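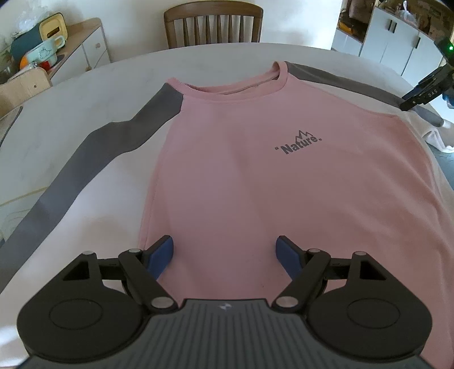 How to fold a long-sleeved top

Do you know why we fold our clothes? A folded top takes less space in the drawer, and you can find it quickly in the morning. You need only a clean table and two hands.

1. Make it flat
Lay the top on the table. Pull the sleeves out to the sides and smooth the cloth with your palms. Start in the middle and move slowly to the edges. Small wrinkles are not a problem.
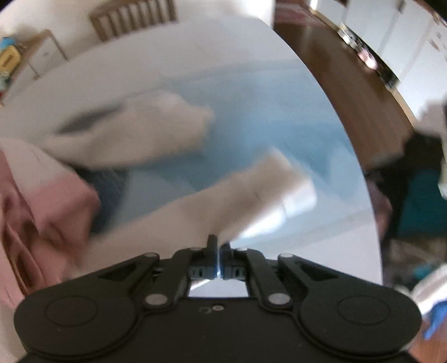

2. Use both hands
Your hands are a team. One hand holds the cloth still and the other hand moves it. If you use one hand only, the cloth will slide away from you.

3. Turn it over on itself
Take one part of the top and lay it over the rest. Now you have a fold! The cloth is thicker there, so press it gently. A hair dryer gets hot, and this is a tool for grown-ups. Ask before you touch it.

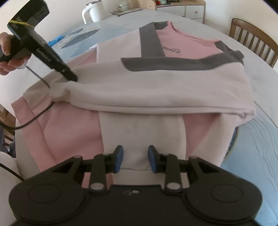 4. Look at the sleeves
Sleeves like to bunch up. Sometimes the cuff turns inside out. Put your hand in the sleeve, catch the cuff and pull it back. Then lay the sleeve across the body of the top.
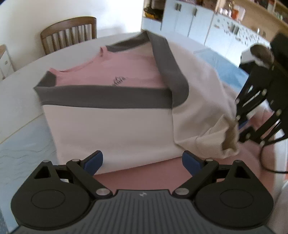

A folded top on a round table. One cuff is partly inside out.

Words to learn
Cuff: the end of a sleeve.
Hem: the bottom edge of a top.
Collar: the part around your neck.

Written by Fernanda Rocha for Trillolden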